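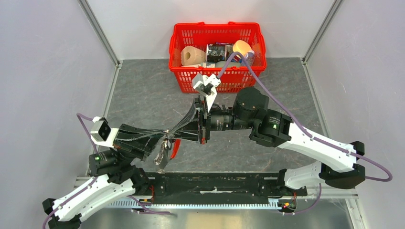
A red shopping basket with toilet paper and other household items.

Clillosthorpe Floorball League: Frequently Asked Questions

Who runs the league?
The clubs do. Each of the 34 member clubs sends one delegate to the league meeting, and every delegate has one vote, whether the club fields a single junior squad or fills three divisions. We love that about this league! A five-person board handles the day-to-day work between meetings.

Has the league always been set up this way?
No. Until last season the board picked its own replacements, and plenty of clubs wanted that changed. The new rules passed in January after a long (and pretty lively) meeting at the Greenberg gym. Eino Koivisto was elected chair that same night.

Can I vote if I'm a player?
Not directly at the league meeting, but your club has to ask its players before its delegate votes on rule changes. So go to your club night and speak up. We have 954 registered players this season, our most ever, and we want to hear from as many of you as we can.

How many teams go up and down?
Two up and two down between each pair of divisions. The third-place team in Division Two also gets a playoff against the team that finished third from the bottom in Division One — last spring nearly 700 people squeezed in to watch Grandum and Haletti fight it out, and it was loud from the first whistle to the last.

What happens if my team can't make a game?
Tell the league office and the other club by Thursday evening and we'll help you find a new date. With less notice than that, the game goes down as a 5-0 loss. A team that misses three games in a season goes before the board.

Can we appeal a decision?
Yes. Send it in writing within 30 days. Appeals go to a panel of three people from clubs not involved in the game, and board members can't sit on it.

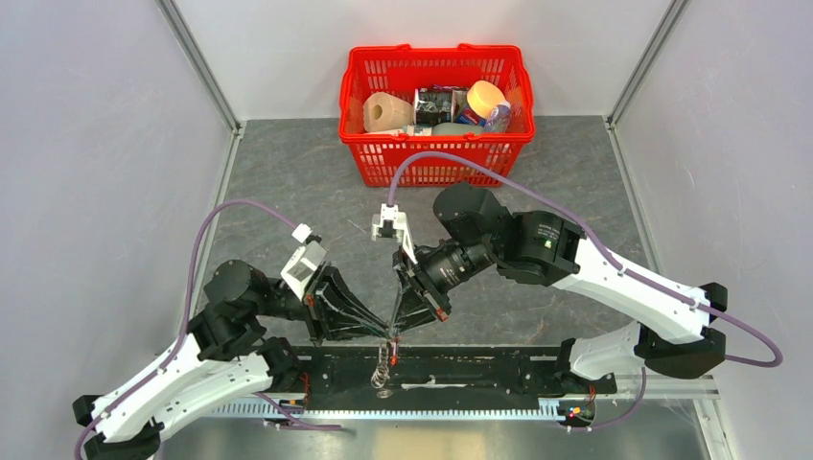 Aleksi Laaksonen wrote in to say that the old panel took most of a season to answer his club's appeal, and he asked whether there is a deadline now. There is! The panel has to reply before the club's next home game, or the penalty is put on hold until it does.

Do I need a license to referee?
You need the one-day course, and it's free. New referees work their first four games alongside an experienced partner. It's a great way to see the sport from the inside, and players as young as 15 can start with the junior games.

When does registration close?
At 6 p.m. on the day before the first round. Late players can join in the midseason window.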